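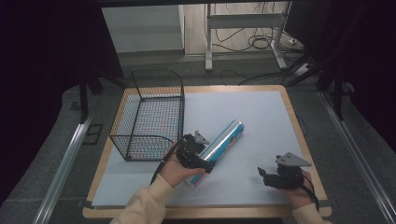
**Category: Manipulation software › Perception & grasp planning**

# Policy closes on the roll fine, then the release over the basket is a mess. Perception problem or planner problem?

Asked Mon 17 May · 3 answers · tags: `handheld-demos` `grasp-pose` `time-sync` `dalov`

Hi all! Long-time reader, first real question, and sorry in advance for the length. I've been going around in circles with this for two weeks and I'd love a second pair of eyes.

The task is pick the shiny roll up off the board, put it in the black mesh basket, done. I record demos with two handheld grippers, one in each hand, and the right one mostly just hangs around open until it's needed (later tasks are properly two-handed, so I want both streams in the data from day one). The head camera gives me the overview. Everything gets logged through Dalov, then I run the Skulness converter to turn the logs into training episodes, and the policy spits out chunks of gripper poses that a small planner smooths out before they go to the arms.

What works: the reach. It comes in over the middle of the roll, lines up across it pretty well even when the roll is lying diagonally, and closes. I was so happy the first time I saw that!

What doesn't work: the basket. In my last batch of 34 rollouts, it got the roll cleanly inside 19 times. In 11 of the others it let go too early, so the roll landed half on the rim or on the board right next to it. The last four were just weird (one of them never let go at all and hovered there until my timeout kicked in).

Things I've already tried:

- Retrained with more demos. I'm at 3,567 episodes after filtering, so I don't *think* it's a quantity thing, but tell me if I'm wrong.
- Moved the basket to different spots on the left side of the board between recordings. Helped a bit with the approach, did nothing for the release.
- Turned the smoothing in the planner way down. The motion got jerkier and the early drops were the same.
- Masked out depth completely. Slightly worse.

My depth on the basket is terrible, by the way. Half the points go straight through the wire and land on the board underneath, and the foil-type packaging on the roll is no picnic either. So my gut says perception. But then I look at the gripper width in the logs and it starts opening before the wrist has even stopped moving, and my gut says planner. I can't make up my mind.

Relevant bit of my config, in case something jumps out:

```yaml
streams:
 head_rgb: {rate: 30, stamp: receive}
 left_pose: {rate: 60, stamp: device}
 right_pose: {rate: 60, stamp: device}
 left_width: {rate: 60, stamp: receive}
 right_width: {rate: 60, stamp: receive}
align:
 method: nearest
 reference: head_rgb
action:
 horizon: 16
 execute: 8
```

Any ideas welcome, even "go read the docs," as long as you tell me which page.

---

## Answer 1 (accepted)

Look at your stamps! You've got pose on `device` and width on `receive`. Those are two different clocks, and the converter will happily line them up by nearest value and never complain. I lost most of a December to this exact thing.

Think about what the policy sees in training. If the width stream is shifted against the pose stream, every opening event sits at the wrong spot along the path. On the grasp you get away with it. The hand is slow there, it's parked over the roll, and closing a little off costs you nothing. On the way to the basket the hand is moving, so the same error in time turns into a real distance, and you get roll-on-the-rim.

One thing that confused me on my own setup — a late stamp on its own should make the recorded opening late, and I had early drops like yours. In my case the device clock had an offset going the other way and it was bigger than the transport delay. So don't reason about the sign, measure it:

1. Record a short clip where you snap the gripper open and shut a bunch of times while bobbing it up and down, with the jaws facing the head camera.
2. Pull the jaw opening out of the video (I just clicked frames by hand, it's boring but quick).
3. Plot that against the logged width, then do the same for the vertical motion against the logged pose.
4. Cross-correlate each pair and write down both lags.

If the two lags differ by more than a frame, there's your bug. Put everything on `device`, set a fixed offset per stream, and rerun the converter on the raw logs. You shouldn't need to re-record anything as long as you kept the raw device times, and Dalov keeps them by default.

I'd also change `nearest` to `linear` for pose. Leave width on nearest.

## Answer 2

Depth. Mesh baskets are awful for it. We swapped to a solid bin and moved on with our lives.

> **Comment:** I'd hate to give up on the basket, the whole point is that it's an annoying object. But noted :)

> **Comment:** Masking depth made it slightly worse for OP, so I doubt it's the main cause here.

## Answer 3

Agree with the first answer on the clocks, do that first. Adding a couple of things for when you've fixed it and still have a few bad ones left.

Your chunk is 16 with 8 executed. When the arms lag behind the commanded poses (mine always do, a bit), the width command for step eight goes out while the wrist is still back at step six or so. The gripper opens fast, the arm doesn't catch up, and from the outside it looks exactly like a policy that's too eager. You said the width starts opening before the wrist stops, so please check whether that's in the *commanded* values or only the *measured* ones. If the commands look right and the measurements don't, the policy is fine and your executor needs a delay on the gripper channel. Gillies has a latency setting for this, one value per actuator, under the executor section of the docs. If you wrote your own planner it's only a small ring buffer.

For the hover-forever case, see how your filter treats the ends of episodes. I had a trimming step that cut idle frames from the tail and it was eating the release in some of the demos, so the model had seen plenty of "hold still over the basket" with nothing after it. Plot the width for the last second of each episode and sort by final value. Anything still closed at the end is suspect.

And as for depth, I'd keep it on for the roll and crop out the basket region if you really want to test it. Turning everything off at once mixes two questions together.

> **Comment (asker):** OK so I did the snap-and-bob test last night and the lags were *not* the same, not even close. The width was off by about three frames against the pose. Reconverting now. I feel a bit silly, it was right there in the config I pasted!

> **Comment (asker):** Reconverted and retrained. Early drops are mostly gone. Still getting the odd hover, so the tail trimming is next on my list. Also, does anyone know if Simmont's episode viewer can show commanded and measured width on the same axis? I can only get one at a time.

> **Comment:** Shift-click the second channel in the list. Took me ages to find.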